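**Student project: arm keeps missing the switch port by a hair. Fix the code or fix the table?**

Posted by grilletti_lab, 4/17/24

Our robotics club is doing the cable task for the Ocampo challenge: pick up an Ethernet cable from the table, plug it into a switch in an open rack. Out of 40 tries we have 23 successful grabs and a number of successful plug-ins I would prefer not to type. The arm goes to the right area with great confidence and then stops just short of the port, like a kid at the edge of a pool.

We calibrated in October. Half the team wants to rewrite the motion code. The other half wants lunch. Where would you start?

**hindora_mentor**

Start with the calibration, and skip the rewrite. October is a long time for a rack standing on a floor that people walk across. One good bump from a chair and your saved port positions belong to a different rack.

What worked for our team:

1. Mark the floor at the rack's feet, so you can tell when it has moved.
2. Measure the rack position again at the start of every session. Yes, every one.
3. Fix the start pose of the cable. Lay it on the paper with the plug end pointing the same way each time, and tape down the paper so it can't creep. 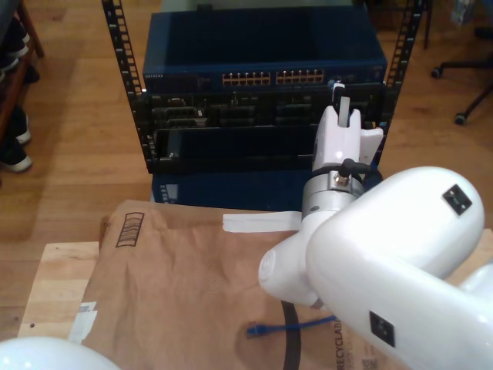
4. Stop short of the port on purpose, check the plug's angle, then go in slowly. Ours improved a lot once we quit charging at it.

Do 200 runs before you touch the code. It's dull, and the dullness is most of the sport.

**claltex_alum**

Buy a better gripper.

**port_539**

Ignore the gripper advice unless Claltex is paying. I'd also look at how the plug sits in the fingers. If it's tilted even a little, perfect calibration just gets you a perfectly placed miss. We printed a small notched fingertip and it fixed most of ours. The clip still snags sometimes, and I have no cure for that.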